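Datasets > Umbridge > Workroom fit-out > README

Umbridge Workroom Fit-out Notes

Version 2. Maintained by Pao-chu Shih. Ceiling and services records by Cheng-en Yu.
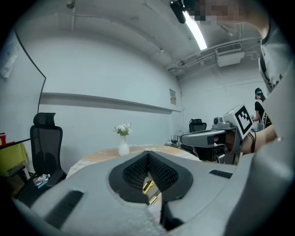
The records cover the fixed fittings of the Umbridge workroom and the hand tools kept in it. Each row is one item, entered by whoever inspected it. The set was put together so that lighting, cooling and storage could be planned from one file. Before December the same information sat in three spreadsheets with different column names.

Contents

The release holds 919 rows in a single CSV file, fittings.csv, encoded as UTF-8. A second file, tools.csv, lists small hand tools by drawer. The two join on room_id.

Fields in fittings.csv

item_id – integer, unique, never reused after an item is removed
room_id – integer, 1 to 7
class – light, air conditioning, pipe or conduit, vent, wall finish, ceiling finish, other
surface – ceiling, wall or floor
colour – plain colour word, lower case
condition – 1 (replace) to 5 (as new)
checked_by – initials
note – free text, may be blank

Classes

A fluorescent tube is entered under light, one row per tube. Air-conditioning units are entered once, with the grille colour in the note field if it differs from the casing. Exposed pipes and conduits are entered by run, so a run that crosses a room and turns at a corner is still one row. White walls and ceilings have a finish row for each room. Ceiling-mounted items that fit no other class go under other, with the shape in the note field.

Hand tools

Tools are described by handle colour first, then by tip. Length is left blank where the tool was not measured. Drawer labels follow the Istden scheme, in which the first digit is the cabinet and the second is the drawer. Drawer 10 belongs to the older Siu cabinet and is kept under its original number.

Known problems

Condition scores were given by two people and have not been reconciled. Scores for pipe runs tend to be lower in Shih's rows than in Yu's. Colour words are not controlled – "grey" and "light grey" both occur, sometimes for the same casing. Rooms 2 and 7 were renumbered during the work, and notes written before then may use the old numbers.

Updating

Send corrections to Pao-chu Shih with the item_id and the field to be changed. Do not edit fittings.csv directly, as the Ornalon export overwrites it each night at 7 pm. New items take the next free item_id.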